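Craft room check, November 24, 2024
Checked by Leonora Talavera

Paper trimmer – guard on, blade locked. OK.
Heat gun – flex sound, stand wobbly. Replace stand before January.

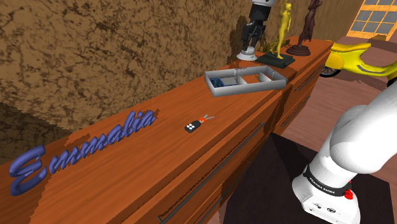 Glue and sprays – lids tight, moved off the heater shelf. OK.
Die-cutting machine – side plate cracked, don't use.

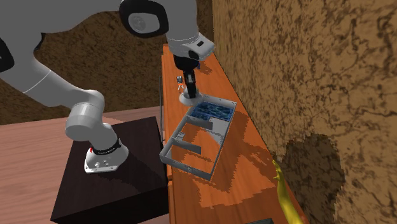
Craft knives – all capped, one blade loose in the ribbon drawer. Old blades go in the tin. Label the tin in black on white, same colours as the arm, so it reads easily.

24 shares
2 comments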